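Rentals > Postdale > The Flat on the Hill > Kitchen questions

Kitchen FAQ
Last updated 04/02/2018

Guests ask about the kitchen more than the bedroom, the view and the parking put together. I have stopped taking this personally.

Is the counter real marble?
It has a marble pattern. Treat it as marble and we'll all be happy. Hot pans go on a board or on the stove.

Can I cut directly on it?
No. There is a bamboo board, and it has a groove around the edge for tomato juice. I have met guests who consider the groove decorative. They also tend to leave the tomato juice.

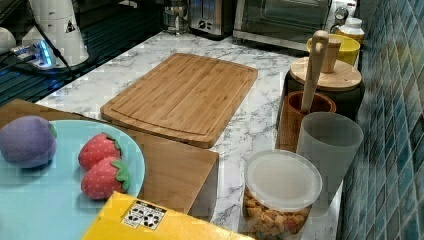
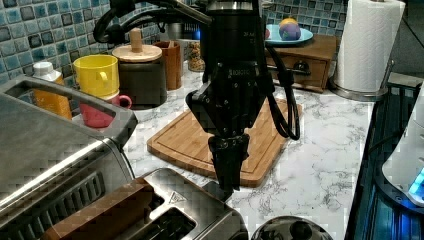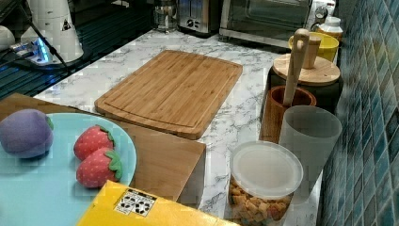

Can the board go in the dishwasher?
Once, and then you'll own a bamboo banana. Wash it by hand, wipe it, stand it up to dry. A new one is $18 from Hiltamen and comes out of your deposit.

Is the toy fruit for kids only?
The plush strawberries are for anyone. Please don't microwave them. A guest in October asked if they were gluten free and I still don't know how to answer that.

May I run the toaster, the toaster oven and the kettle together?
You may try. The breaker is in the hall closet, behind the ironing board, second switch from the top. Most people find it by their second breakfast.

Why blue tiles?
Kianoush Amini picked them. He was supposed to come back with beige. The grout gets cleaned with dish soap and an old toothbrush, never bleach, and the toothbrush under the sink is that toothbrush.

Do you supply food?
Salt, oil, tea bags, and whatever the last people left sealed. Ahmadpour, the grocery at the bottom of the hill, is 500 yards away going down and some 12 miles coming back with bags.

What time is checkout?
Eleven. Dishes washed, trash out, crumbs no longer in the toaster. If the place needs more than a normal wipe, there's a $60 cleaning fee.

I broke a cup. Should I tell you?
Yes. The plastic ones are harder to break, so if it was one of those I'd like to hear the story too.

14 comments | 6 shares

Questions: use the contact form or leave a note by the kettle | © 2018 Loto Rentals | Back to top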